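Home | Guides | Hand Tool | Recording | Downloads | Contact

Layug Hand Tool - Set-Up Guide
Section 5. Recording the first examples

Read this section before you record for the Fatik learning system. One person can do all steps.

1. Charge the tool to 90 percent or more. Check that the memory has space for a full session.

2. Open the Recorder program and choose your station name. The name must be the same as on the station list, for example Masovton 2.

3. Hold the tool with one hand, with the fingers open and pointing to the table. Wait for the short tone.

4. Start a test recording and look at the live view. Both fingers must be visible.

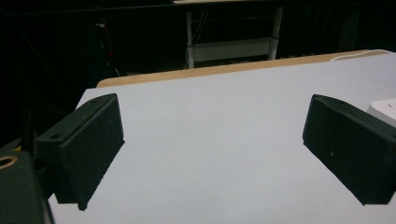 5. Set the start position. Every example must begin with open fingers and no object between them, so the system can learn how to come to the object from the beginning. Keep the fingers low over the table. In the live view you should have the left finger and the right finger on their own sides, with a wide part of the white table top free in the middle. The far edge of the table should also stay in view, like the tan edge here, even when it runs diagonally. A dark room behind the table is accepted.

6. Put the object on the table and start the recording. Move to the object, close the fingers, lift it, and put it down at the new place. Open the fingers fully before you stop.

7. Give the example a mark, "good" or "repeat". Do not delete the bad ones - they are used later for checking.

Note: One task needs 700 good examples. Change the place of the object between recordings, also by small distances.

Caution: Do not press the finger tips against the table. The fingers can bend and the width reading will be wrong.

Caution: Keep your other hand out of the view during the recording.

For questions about station names, write to Fongchan Thammasiri at Gavon support.

Guide revised October 2023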